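Unit 4. From recorded demonstrations to a control policy: perception and time alignment

Course notes, Nosipho Kruger. Version of September 6, 2025

4.1 What we have after a recording

In Unit 3 we installed the Skasel toolkit and checked that it reads the raw folders. Now we look at what is inside one folder. A two-handed demonstration gives us several video streams, one for each gripper and one from the head. It also gives a log file with the clock times. There are no joint angles in it, so the motion of the hands must be computed from the video, and this computation is the subject of the unit.

Please read section 4.2 before the lab. Students who took the course on visual odometry can skip the first exercise.

4.2 Frames and markers

We use three kinds of coordinate frame. The world frame W is fixed to the room. The frames L and R are fixed to the left and the right gripper. The head frame H moves with the head camera.

A square marker has a known side length and four corners. When all four corners are detected, we can solve for its pose relative to the camera. If the marker is seen from H, we get the pose of L or R in H. If one gripper sees the marker of the other, we get the relative pose of L and R directly, and this value does not depend on the head at all. In Skasel the second kind is called a cross observation. It is less frequent, but it is very useful for correcting drift.
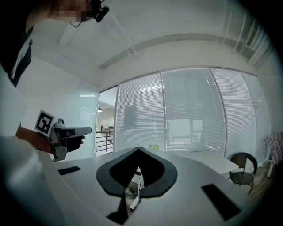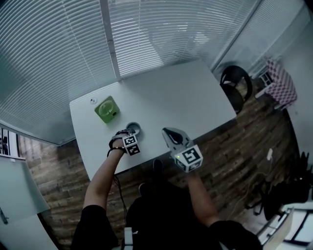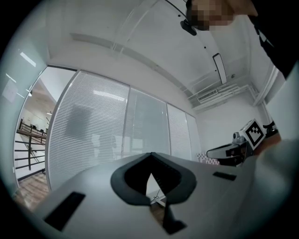 Figure 4.1. Views from one recording place. First and third: gripper cameras, each with a marker of a hand-held gripper in view. Second: head camera, with marker cubes on both grippers.

The gripper lenses have a strong distortion, especially near the border. A pinhole model is not enough for them. Use the fisheye model in the file lens.cfg and do not calibrate it again during the lab. Blinds and glass panels also need some care. The slats are a repeated pattern and feature matching can jump from one slat to the next one. Glass can give reflections that move when the camera moves. In the Meltetti tracker you can set a mask for such regions.

4.3 Time alignment

The streams do not start at the same moment. The practice recording has 3,543 head frames. First we estimate a constant offset between the streams, then we resample the gripper poses at the head frame times. Positions are interpolated linearly and rotations with slerp. If a gap in the poses is longer than 40 ms, do not interpolate over it. Mark it as missing, and the training script will leave this part out.

4.4 Actions for the policy

The policy receives 2 past observations and predicts the next 10 actions. Each action is a relative pose of the gripper plus the jaw opening. We write the relative pose in the current gripper frame. In this way the same data can be used when the table stands in another place.

Exercises

1. Derive the pose of R in L from the two poses in H. Write the inverse explicitly.
2. Run the tracker with and without the mask and plot both paths in one diagram.
3. Add an error of 5 mm to each marker corner in the simulator. How does the error of the pose change with the distance?

Hand in a short report and your config file. The reading for the next unit is chapter 2 of the Henriques notes.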